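## 4.3 Safe clearance near fixed panels

This section applies to Metberg arm cells with a sensor module mounted at the wrist. Complete section 4.2 before you begin. All moves in this section are made in manual mode with the enabling switch held.

1. Set the speed override to 3 percent.
2. Load the Dridel clearance profile. Check that the tool data includes the sensor module, its bracket and any cable that extends past the joint.
3. Jog the wrist toward the panel until the displayed distance reads 600 mm. Stop and confirm the reading with a tape.
4. Continue in single steps to the minimum clearance of 40 mm, measured from the outermost point of the hardware – not from the tool center.
5. Save the position as a limit point and repeat for each panel the arm can reach.

**CAUTION:** Seams and joint strips between panels are not reference edges. Measure to the flat face of the panel. 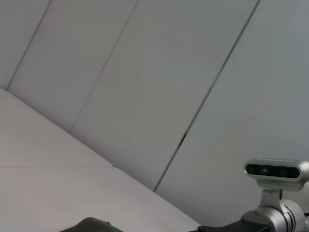 Can the clearance be reduced if the cell runs at low speed only?

The minimum stays the same at every speed. It covers stopping distance, cable movement and mounting tolerance, and only the first of these changes with speed.

6. Switch to the Birar logger and record the limit points under the cell number. Enter the name of the person who made the measurement.
7. Run the path once at the 3 percent override with all limit points active. The arm must stop at each one without a manual command.

**Note:** Limit points expire after 24 months, or at once if a panel, bracket or sensor module is replaced. Repeat steps 1 to 7 in either case.

Revision May 25, 2022. Step 4 reworded – S. Shimada. Checked by R. Van Beek.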